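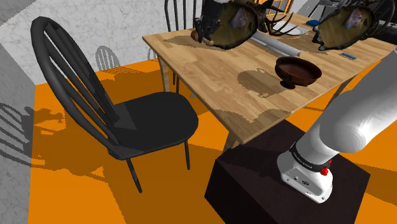
Table and chair. Rendering: Till Lammers

Home | Projects | Calls | Library | Contact

Call for participants: The Tudinard Suppers

Mustar is looking for 10 households who want to write down how they eat in the evening, during one month, in October. You do not need to cook well. You do not need to be a family in the usual meaning of the word. Persons living alone are a household for us, and we would like very much to have several of them.

The project takes its name from the Tudinard house in Sisach, where in former times the owner wrote every supper in a small notebook, with the names of the guests and what was left on the plates. There are 946 suppers in the notebooks. Apolline Deschamps found them when she was preparing her thesis, and she has copied all of them by hand. They are not elegant texts. Many entries say only "soup, bread, he did not come". But when one reads them in a row, one learns a lot about a house: who is ill, who is not talking to whom, when the money is short, when somebody has begun to come every week and nobody writes why.

We would like to make something similar with people of today. The result will be a book, published by Leblanc, and an evening of public reading in Sisach.

What we ask from you

Every evening in October you write a few lines about your supper. It can be three words or one page. You write what was eaten, at what time, who was there, and what was spoken about if you wish to tell it. Please write also the evenings when you eat standing in the kitchen, or when you eat nothing. In our first try, two years ago, people wrote only the nice evenings, and the texts became all the same.

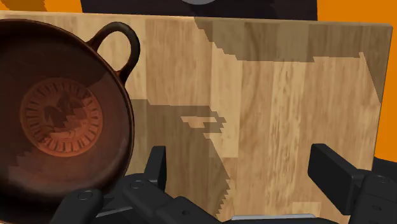
At the end of the month you choose one dish which came back several times and you write a longer text about it, maximum 1000 words. A recipe is welcome but it is not enough alone. We want to know from where the dish comes to you, who has shown it to you, and what you have changed. If you have changed it because of laziness, write this also.

There is one meeting before the start, in the evening at the library, and one meeting after. Itziar Miranda will guide both meetings. Between the two she calls each household one time by telephone, to hear if everything goes well. It is not a control.

Who can take part

- You are 18 or older. Children of the household can write too, with the agreement of a parent.
- You live in Sisach or near enough to come to the two meetings.
- You can write in English, French, German or Spanish. Mistakes are not a problem, and we correct only if you ask for it.
- You agree that parts of your notebook are printed. You read these parts before, and you can take out what you want. Names can be changed.

Professional cooks and food journalists are kindly asked not to apply this time.

What you receive

Each household receives 900 francs, in two parts: one half after the first meeting and the other half when the notebook is given back. It is the same sum for a person alone and for a household of six. You receive also the notebook, the train ticket to the meetings if you need one, and five copies of the book.

How to apply

Send us one page about a supper you remember. It must not be a feast. Please add who lives in your household and which language you will use. No photos and no CV. You can send the page by mail or put it in the box of Mustar at the entrance of the library, before 6 p.m. on the last day of August.

Pascal Gaillard and Itziar Miranda read all the pages together. Everybody receives an answer, also the ones we cannot take. We will try to have different ages and different working hours, so if you work at night, please mention it.

Questions about the payment go to Pascal, all the other questions to Itziar.

Shared 41 times | 3 comments

Régis Carré
My mother and I live in the same building but on two floors, and we eat together perhaps four evenings in the week. Are we one household or two?

Itziar Miranda
Dear Régis, you can decide it yourselves. If you apply as two, we would be curious to read the same supper from both sides, but then please do not show each other the notebooks before the end.

marlies_k
Is it possible to write by computer? My handwriting is a catastrophe and my husband's is worse.

Previous call | Next call | Back to top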